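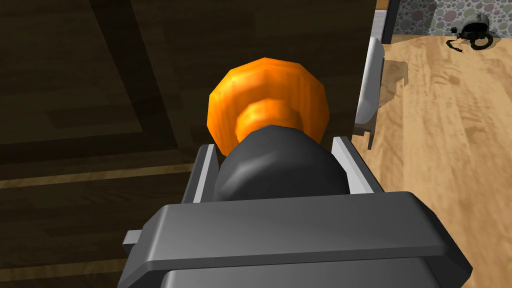

Automation at work, thread for people on the floor
Started by hingeside, 2019-06-09

hingeside wrote:
I work in fit and finish at a cabinet shop, second shift. Since October the plant has been moving the open/close testing over to a Plelari arm, and before any job goes on the real arm it gets run in simulation. The one I was given this week is a plain job, two gray fingers going up to an orange knob on a dark wood cabinet, one finger on each side. I used to do that test by hand, 100 pulls per sample door, then write down anything that felt loose. Now I set up the sim, check the approach and sign it off. Pay is the same. I want to hear from people whose jobs went the same way. Did you end up liking it?

pullandpeel wrote:
Same here but with drawers. My wrists are better. I had a brace on both sides by the end of last year. I don't miss it.

Orban_2nd_shift wrote:
At Orbán we had 12 people in testing and now there are 5. They were moved to packing, not let go, but packing is a lower grade and everybody knew it. So I would be careful saying pay is the same. Ask what happens to the next person hired.

hingeside wrote:
Fair. So far there hasn't been a next person. Two retired and the spots were never posted.

Orban_2nd_shift wrote:
That's how ours started.

tolerance_stack wrote:
Engineer here, so take it how you want. Knobs are harder than they look. In your render the black part between the fingers is over the lower half of the knob from that view, so I would turn the camera and check clearance before signing anything. Also the knob is a low-poly shape with flats on the rim. If your real knob is round, the contact won't be the same and the sim can pass a grip that slips on the floor.

hingeside wrote:
Real one is round. I brought up the flats and was told the model is good enough for the approach and they tune the grip on the machine. Will check from the side on Monday.

tolerance_stack wrote:
Get that in writing. If your name is on the sign-off it's your problem later.

pullandpeel wrote:
They didn't train us on sign-off at all. We got 20 minutes with a guy from Urport and a login.

nightcrib wrote:
I don't agree that it's all bad or that it's a trick. I ran the hand test for years and it was the most boring job in the building. People skipped pulls. I skipped pulls. The arm did 1,235 cycles over a weekend and found a screw backing out that we had been shipping.

Orban_2nd_shift wrote:
Good for the arm. Who got the credit for finding it?

nightcrib wrote:
The guy who read the log, which was me.

hingeside wrote:
What I do miss is feel. By hand you could tell a door was hung wrong before it measured wrong. The log gives me force and angle and I haven't learned to read those the same way yet. I asked if we could keep one hand check per batch and the lead said he would think about it.

nightcrib wrote:
We kept one. Takes around ten minutes a batch. Put it on the travel sheet as its own line, otherwise it gets dropped the first busy week.

pullandpeel wrote:
Would you post how the line is worded? Ours would need to match the Pisen form.

nightcrib wrote:
"Hand open/close, one unit per batch, note drag, rub or play." Initials and time next to it. The old Pisen form has a blank row at the bottom, we used that.

hingeside wrote:
Thanks, I'll take that in with me. Still want to hear from anyone who moved from testing to programming and what grade they put you on.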